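Open evening at the Bronau shared workshop

I went to Bronau in August doubting that a home-built robot will ever put my socks away. Emil Gasser and Rahel Nägeli have spent 19 evenings on theirs, and so far most of it lives in a simulator.
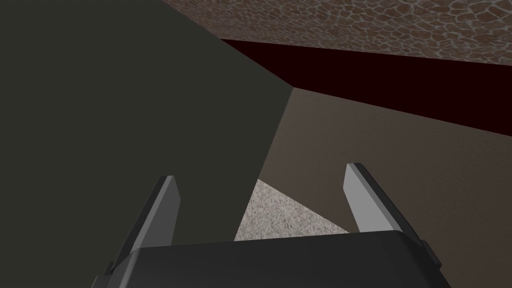
Gripper open, in the simulated room.

Gasser says the program has done more than 1,000 practice runs. I asked how many were any good and got a long answer about lighting. The real arm was on a bench in 3 pieces, waiting for a part from Moser.

Nägeli was more frank. Drawers are hard, she said, and a real one sticks.

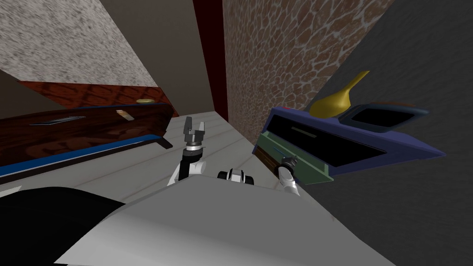
Two arms between the cabinet and the drawer unit, also simulated.

I'd go back once the bench version can open a drawer. The coffee was decent and parking is round the back.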